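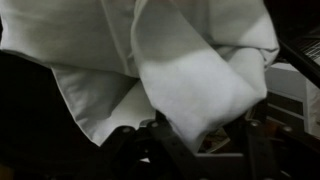

White cloth in soft folds, bunched and creased.

Search stories, recipes, makers Search Go

The Long Pleasure of Folding

There is a cupboard on the landing of my house that I avoided opening for the better part of a year. Everything in it was clean, I want that on the record, but it had all gone in by the armful, and when you pulled out a pillowcase you generally got two napkins and a bath towel along with it. So when a friend told me that Frans Verhoeven was giving his linen talk again on Friday evening, I put on my coat and went, and I have been boring my family about hems ever since.

Verhoeven spent most of his working life in the laundry at the Vasilakis, a hotel with 252 beds and, by his account, never quite enough sheets. He is a slow talker with enormous hands, and he begins before he has even said hello, by picking up a piece of cloth and giving it a good hard shake. "You have to wake it up," he told us, and did it again for the people in the back.

After the shake comes the part most of us skip, and that's finding the corners. He runs a thumb along the hem until it stops, pinches, and runs the other way. Only when he has two corners in his hands does he let himself think about folding at all. At home I had always started from the middle and hoped for the best (my mother did too, bless her, and her cupboard looked just like mine).

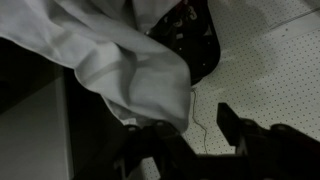 Pale gray folds with a small white tag near the lower edge.

He has strong feelings about tags. A tag, he says, is a signpost sewn in for free, and if you always fold with it in the same spot you will know which way round a thing is in the dark. He also likes a seam you can feel with your fingertips, and he will use one as a guide for the first fold if it runs straight enough. If it doesn't, he ignores it and lines up the edges instead.

Then it's halves, and halves again, with the flat of the hand pushing the air out toward the open side. He does not iron towels and was rather shocked that one of us did.

I went home and emptied the cupboard onto the bed, all 54 pieces of it. It took me until nearly midnight, with a pot of tea and the radio on, and I refolded the first five because by the end I had gotten so much better at it. The napkins are on the second shelf now, tags to the left.

Related stories
Buttons, Jars and My Aunt's Sewing Drawer
A Weekend at the Lesus Wool Market
What to Keep in a Small Pantry
The Dimton Quilters Turn Out for May
Drying Sheets When It Won't Stop Raining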